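Sengar Users Help Board > Simulated cells > Grippers and wrist cameras

Wrist view and finger position disagree after changing fingertips in the kitchen cell

Plaveck_cell
Posted January 29, 2018

We run a simulated kitchen cell in Sengar with one arm and a two-finger gripper. The wrist camera is fixed to the gripper body and looks forward past the fingers. In October we replaced the stock fingertips with the longer tapered set from the Clornent parts library. Collision meshes and visual meshes were both swapped, and the tool file was edited by hand.

Since the swap, the approach to the microwave door handle is off. The planner reports that the tool point is on the centerline of the handle bar. The gripper closes, one finger lands on the door face beside the bar, and the run stops on a contact fault. The error is always to the same side and does not grow with the number of runs. It is 8 mm at the handle and less when the arm is close to its home pose.

Checked so far:

Joint zero offsets are all at default.
The door and handle are where the world file puts them.
Physics step and solver settings are unchanged since before the swap.
Restarting the cell makes no difference.

The wrist view at the hold pose in front of the door, before the lateral move to the handle: 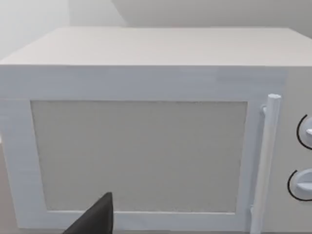 Which file sets the tool point when custom fingertips are loaded?
The tool file sets it. The gripper description only supplies the default, and that default is ignored as soon as a tool file is present.

That much I got from the manual. What I can't work out is whether the camera offset is taken from the tool point or from the flange. If it is taken from the tool point, then changing the finger length would also move the camera in the model, and that might account for a lateral error if the offset has a rotation in it. I would like to avoid a full recalibration if one number in one file is wrong.

Simulator log shows fault 517 on every failed close. No other faults. Can post the tool file if needed.

clemov_bench

517 is only a contact fault. It means a finger touched something before the commanded width was reached. It tells you nothing about the cause.

Try raising the contact tolerance. We did that and the fault went away.

torque_and_tea

I would leave the contact tolerance alone. Raising it hides the fault and the finger still goes to the wrong place. You will see the same error later as a bad grasp, which takes longer to trace.

To the original poster: in Sengar the camera offset is read from the tool file and is applied from the tool point by default. There is a line called camera_parent. If it is missing, the parent is the tool point. The stock tool file has it set to flange. Hand-edited files often lose the line, as the editor template does not include it. My guess is that yours is missing.

An error that changes with arm pose points to a rotation. A plain length error would give you the same miss in tool coordinates wherever the arm was. The long Clornent fingertips are modeled with their own mounting frame, turned a few degrees from the gripper body. With the camera hanging off the tool point, that turn goes into the camera pose, and every target taken from the camera is shifted by an amount that depends on distance.

Procedure, in this order:

Stop the cell and save a copy of the tool file. Keep the old name on the copy.

Open the tool file and look for camera_parent. Set it to flange, or add the line if it is not there.

Restore the camera offset numbers from the stock file. If you adjusted them to suit the long fingers, those adjustments have to come out again.

Set the tool point from the fingertip drawing. Measure along the gripper axis to the center of the pad, not to the point of the taper. The pad center is 4 mm back from the tip on the long set.

Reload the tool. A restart of the cell does not reread the file if the tool is cached, so use Unload and then Load from the tool menu. This may be why your restarts showed no change.

Then do a static check before running any approach. Move the arm to three poses where the wrist camera sees fixed items with straight edges, and compare the drawn overlay with the rendered edges. Don't use the door for this. A hinged part can sit slightly open in the model and give you a false offset. The sink side is better: the basin rim, the faucet stem and the line between counter and wall all stay put. Hold still at each pose and let the overlay settle. From one of ours:

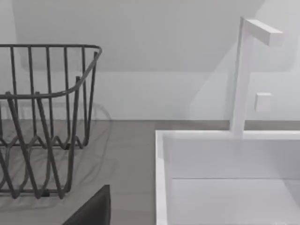

How far should the arm move between the static check poses?
Far enough that the wrist turns noticeably from one pose to the next. If the poses differ only by a straight shift, a rotation error in the camera offset can cancel out and the check will pass when it should fail.

If the overlay sits on the edges at all 3 poses, the camera is good and anything left over is in the tool point. If it is off by the same amount in each, look at the offset numbers again. If the amount varies, look at camera_parent and at the mounting frame of the fingertips.

One more point on the fingers. Check that the visual mesh and the collision mesh share an origin. In the Clornent library they are separate files with separate origins, and the visual one can look right while the collision one sits to one side. Turn on Show Collision and close the gripper on nothing. The two outlines should lie on top of each other – if they don't, fix that before touching anything else.

Plaveck_cell

The camera_parent line was missing. Added it, put back the stock offset, unloaded and loaded the tool. Overlay is on the edges at all the check poses now. The handle approach still closes slightly to one side but no longer faults. Collision outline is out of line with the visual mesh on the left finger only, so that is next. Will post the corrected tool file when it is done.

clemov_bench

We never had the camera_parent line either. Checked ours after reading this and have put the tolerance back to default.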